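Home | Kitchen | Laundry | Workshop | Walls and Surfaces | Search

Keeping White and Pale Gray Surfaces Clean

Matte finishes hide glare and show grease. Gloss finishes do the reverse. Most of the damage I see on light surfaces was done by the cleaning: a pad that was too coarse, a solvent that softened the finish, or a cleaner that was never rinsed off. The notes below cover matte tabletops, painted walls and the ceiling line.

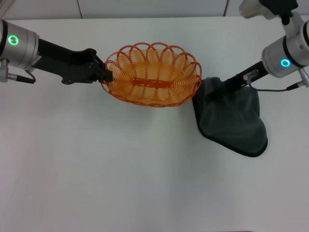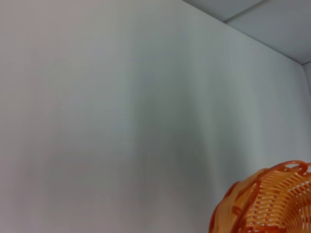

White tabletop, pale wall.

Routine cleaning of a matte tabletop

Remove grit first. A dry microfiber cloth, folded in four, picks up crumbs and dust that would otherwise be dragged across the finish. Shake it out and refold to a clean face when it loads up.

Mix 2 teaspoons of plain dish soap into 500 ml of warm water. Dampen a second cloth in it and wring hard. Wipe in straight, overlapping passes from the far edge toward yourself. Circular wiping leaves arcs that show under a low lamp.

Rinse with clear water on a fresh cloth. Soap left on a matte surface dries to a film, and the film holds the next layer of dirt. Dry at once with a cotton towel.

Spots and marks

Pencil: white vinyl eraser, light pressure, then a damp cloth.

Ballpoint: isopropyl alcohol on a cotton swab. Work from the outside of the mark inward and change the swab as soon as it colors. Test on the underside of the table before using it on top.

Coffee and tea: baking soda and water mixed to the thickness of toothpaste. Leave it for 4 minutes, lift it with a damp cloth, rinse. Do not scrub with it. Baking soda is mild but it is still an abrasive, and repeated rubbing will polish a shiny patch into a matte finish. The patch is permanent.

Candle wax: harden it with ice in a plastic bag and lift with the edge of an old loyalty card. Metal scrapers leave gray lines that are harder to remove than the wax.

Adhesive residue: cooking oil, 25 minutes under a folded paper towel, then soap solution. Unsealed wood is the exception; oil will stain it.

Melamine foam blocks work on all of the above and should be the last resort on matte surfaces. They are fine sandpaper in effect.

Painted walls

Dust before washing. Use a dry flat mop with a clean cover and work from the top down. Wetting a dusty wall turns the dust into streaks.

Wash from the bottom up. Dirty water running down a dry wall leaves tracks, while the same water on a wall already wet wipes away without a trace. Use half the soap given above. Keep the sponge damp enough to wet the paint and no wetter.

Flat paint will not take much washing. If color comes off on the sponge, stop, let the wall dry overnight and touch up with leftover paint. Feather the edges with a nearly dry roller. A brush leaves a different texture and the repair will show from the side.

Check the result by daylight and again with a lamp held close to the wall. Uneven light will pass for a stain, so move the lamp before you go back over an area. A stain stays where it is.

Where wall meets ceiling

Cobwebs collect grease in kitchens and smear if pushed. Twist them off with a dry brush wrapped in an old cotton sock. For a gray line along the joint, use a barely damp cloth over a wide putty knife and pull it along the wall side only. Ceiling paint is usually flatter than wall paint and marks more easily.

Labeling leftover paint

Write the room, the finish and the month opened on the lid and again on the side of the can. Mine reads "hall, eggshell, April" and I have still opened the wrong one. Store upright, off a concrete floor, away from frost. Strain through an old stocking before reuse.

Urho Kokkonen
Last revised October 8, 2025

Related tips
Removing Limescale from a Kettle
Which Sponge for Which Pan
Storing Brushes Between Coats
Felt Pads, Rubber Feet and Floor Marks
Degreasing a Range Hood Filter

Contact | Copyright Grarkia Home Notes | Back to top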